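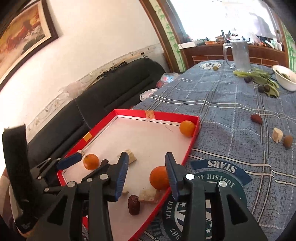 1/ Budget thread! We're picking the equipment list for year two of Lui, and I've been living in a spreadsheet full of grippers, pads, batteries and cases. I love this stuff. If you're pricing hand-held grippers for home tabletop work, come along and please argue with me.

2/ Quick background. Lui is a small project in Mudham. People hold a gripper and do ordinary table jobs with it, picking up fruit, putting things in a tray, and the recordings go toward teaching an arm to do the same. Year one ran on whatever we could get. Year two has a real budget line and I'm very happy about it.

3/ The big question is how many grippers. Ruairi Galbraith wants 10. I want 6. We've been going back and forth in the comments column of the sheet and I have to say his case got better the longer he typed.

4/ His argument: two-person work. Once you want two people reaching onto the same table, every "station" eats a pair, and a pair with one dead gripper is a single. So 6 is three stations on a good day and two on a normal one.

5/ My argument: money spent on the seventh gripper is money not spent on keeping the first six running. We had grippers sitting in a drawer last October waiting on a screw. A SCREW. I would rather own fewer and have a fat spares box.

6/ Which brings me to finger pads, my favorite line in the whole budget. The soft rubber pads are what touches everything, so they take all the abuse, and they're the cheapest part on the tool. Buy lots. Buy more than that.

7/ Kosier quoted us 60 dollars for a full set of pads, cut to our fingers. I thought that was steep until Shaimaa Fahmy added up the evenings she's spent trimming rubber sheet with a craft knife. Her evenings are worth more than that, and hers come out straighter than mine do.

8/ Ask any pad supplier these before you order:
- is the color the same from batch to batch
- glued or screwed
- can you wipe it down with dish soap
- will they sell you the left one by itself

9/ That last one sounds silly but our left pads go first! I have no theory. Yee-man Chuang thinks it's how people rest the tool when they set it down. Kosier will sell singles, so they get my vote.

10/ Color matters more than I'd have guessed when I started. We like blue. Hardly any food is blue, so a blue pad is easy to pick out next to an orange or a plum. Then you go into somebody's house and there's a blue-gray tablecloth, ha. Still blue for year two. It's easy to find in stock.

11/ Jaw opening. PLEASE check this before you buy anything. A spec sheet gives you one number and you nod at it. Take a piece of fruit to the demo. A big orange and a dried date are very different asks and you want the same tool doing both without the person having to think about it.

12/ I carry a bag of test food to vendor visits now. Orange, small orange, dates, something crumbly. The sales rep at Rerby laughed, then got really into it and went and found a muffin. Great visit.
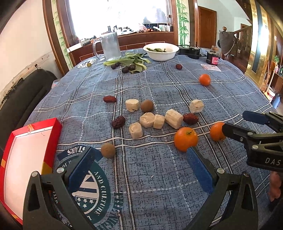 Two grippers, oranges and crumbly stuff on one tablecloth.

13/ Crumbly stuff deserves its own post. Anything like cake is the hardest thing we buy for. Squeeze too much and you've made crumbs, too little and it slides. If you're comparing two grippers and only have time for one test, do cake. The trigger feel tells you everything.

14/ And put the food in the budget! We forgot in year one. It went on people's own cards and then we were chasing grocery receipts for months. Year two has 200 dollars set aside for groceries and a plain envelope taped inside the case lid for the slips.

15/ Trays and boxes: don't buy fancy. A shallow box with a light inside and a bright rim does the job nicely. Check the kitchen shelf of wherever you're working first, people have great boxes. I've put zero in that row and dared Ruairi to change it.

16/ Weight. Obinna Ojo is our most patient operator and he says the grip is what decides whether he wants to keep going. Foam on the handle is a yes from him. He'd pay for foam ahead of almost anything else on my list, and he's the one holding it, so foam is in.

17/ If you can, get the people who'll hold the thing to hold it before you sign. For a good long while too, standing at a kitchen table. A minute in a showroom feels great with every model. I have been fooled by this personally.

18/ Batteries and cables. Boring row, biggest regret from year one. Price the chargers along with the gripper, and price the long cable. In a real house the outlet is behind the sofa. It is always behind the sofa.

19/ Cases: Rerby does a hard case that fits a pair with room for pads and a screwdriver. I want one for every pair. Jocelyn Lumbao drives the gear out to the houses and she asked for handles on the short side so it goes up stairs. Yes ma'am.

20/ Service plans, hmm. I went in ready to say skip them. These tools are mostly linkage and screws and Shaimaa can rebuild one on her lap. But the electronics are another matter and I don't want her Saturday mornings either. Currently: plan on the electronics, spares for everything mechanical.

21/ Lettering and labels, tiny tip. Whatever's printed on the body, add your own ID in big characters where the person holding it can read it. Then when a pad peels you can write down which tool it was. Label maker is in the budget. I'm unreasonably excited about the label maker.

22/ Things I cut:
- spare stands (a folded towel works)
- a second laptop bag
- the nice torque driver (sorry Shaimaa)
- branded shirts, which Ruairi had snuck in under "safety"

23/ Things I put back after cutting:
- the nice torque driver (Shaimaa saw the sheet)

24/ If you're starting from nothing and want an order to buy in, mine would be: one pair, pads, one case, groceries. Run that in two or three real kitchens. Then go buy the rest, because your list will have changed. Ours did! We had a whole row for lighting and dropped it after working next to people's windows.

25/ Leave slack too. I keep one row called "stuff" and I defend it every year. Tape, wipes, a replacement plate for the family whose plate we chipped (Mudham has a good secondhand place for that, by the way).

26/ So where did the count land? We're ordering 6 now, with a price held on the rest. Kosier agreed to hold the pad price along with it, which I only got by asking, so ask. Ruairi calls this a win for his side. Fine, I say it's mine.

27/ Quotes are due back to us before the order goes in on 3 May 2018. If you sell pads, singles especially, or you've got a foam grip you love, my messages are open and I will read the whole spec sheet.

28/ Also want to hear from anyone who has gone from hand-held tools to putting the same fingers on an arm. Did you buy the arm's fingers at the same time, same batch? Yee-man says do it together so the pads match. I'm leaning her way but it moves a big chunk of money up the calendar.

29/ Oh, and someone asked by message about renting. We looked. For a short run it's lovely. For us the rental people wanted everything back spotless, and we work with fruit.

30/ Adding one from Obinna, who has read this far: "tell them about gloves." Right. Try the grip with whatever gloves your people wear, if they wear them. The trigger gap on one of the models we tried was too tight for his. Off the list it went.

More from this account
Thread: what we keep in the spares box
Foam grips, a love story
Trigger feel and how to test it with a muffin
Notes from the Rerby visit
Planning a kitchen session in Mudham
Lui year one: where the money went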